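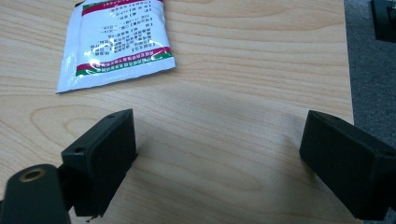 Ticket: Gripper 3 – fingers not closing square, drops sachets
Opened by: Intan Pasaribu
Assigned: Vega Vidal
Station: Grinia bench, hand-held unit
Priority: medium (was low)
Status: closed, one follow up open

Problem as reported
Sachets slip out on lift. Grabs fine on the box items, grabs fine on the Verkau cartons, loses flat packets more often than not. Intan says it got worse over the last week. Left finger looks rough at the bottom edge, might be chipped. No error on the screen, width readout looks normal when open.

Asked for: which packets, how full, which hand. Answer – the small flat white ones with the red and green stripes, either hand, both shifts.

1/23/20 log, Vega

First look. Fingers open wide, both seat OK by eye. Left one chipped low down, cosmetic I think, the chip is well below where the packet gets pinched. Left it for now.

Wiggle test. Left finger solid. Right finger has play, you can feel it click if you push sideways. Not much. Enough.

Closed on a strip of paper. Paper holds at the tips, pulls straight out lower down. So the faces are not meeting flat. That's the whole fault probably, a box doesn't care but a thin packet does.

Closed on feeler stock, same story. Gap at the bottom, tight at the top.

Took right finger off. Two screws, the upper one was barely in. Lower one tight. Threadlocker on the lower only, none on the upper. Whoever did the November swap please use it on BOTH.

Checked the brass insert in the body while I was in there. Not spinning, thread clean. Good, that's the one that is a pain to replace.

Cleaned the faces with alcohol wipe. Lot of grey dust came off the right one, less off the left. Dont use the orange cleaner, it leaves a film and then everything slides.

Refit right finger:
- both screws in loose
- close on a flat gauge, hold closed
- snug lower, then upper
- open, close, check gap again
- threadlocker, one drop each, final tighten by hand with the short key

Do not use the driver. Plastic body.

Paper test again. Holds top and bottom now. 9 closes, same result every time.

Re-zero. Needs doing any time a finger comes off. Menu, width, set closed, set open. First try it gave a closed value way off becuase I had the gauge still in. Did it over. Fine.

Sachet test, first round. Table, flat packet, come down from above, close, lift, hold, set down. 100 picks. Dropped 3. All of the drops were picks where I took the packet by the crimped end. Picked across the middle it stays put.

Second round, Intan on the tool, same packets. Says it feels tighter than before. No drops picking across the middle.

Comment – Intan
Works for me. Can we get new finger pads though? These are pretty smooth. Also should we be marking the chipped one?

Comment – Vega
Pads yes, asked Yusof for a set, no date yet. They had the Bemberg style in stock which is the wrong hole spacing, two holes but too close together. Don't let anyone order those again, we have a bag of them in the drawer already.

Chipped finger – leave it. If the chip reaches the pinch face, swap it and open a new ticket. Put a dot of paint marker on the outside if you want to keep an eye on it, not on the inner face.

Comment – Intan
OK. How often do we check screws?

Comment – Vega
Weekly is plenty. Counter on this unit says nearly 2,000 closes since the last service and the upper screw had backed out most of the way, but that was with no threadlocker on it. Add to the Monday list:
- push each finger sideways, no click
- paper strip, top and bottom
- wipe faces
- look at the insert, should sit flush

If it clicks, stop using it and tell me. Don't just crank the screw down, it will look fixed and the faces will still be out.

Also wipe the table before you start, there's always crumbs of something on it and they end up on the pads.

Resolution
Right finger loose at upper screw, refit and aligned, re-zeroed, tested OK. Root cause missing threadlocker. No parts used.

Follow up
Pads from Yusof – open, Vega
Check unit 2 for same thing, same person did both swaps – Intan, before end of shift

Update, Intan: checked unit 2. Upper screw also dry, not loose yet. Did both, re-zeroed, paper test good.

Closed. Pads stay open on a separate line.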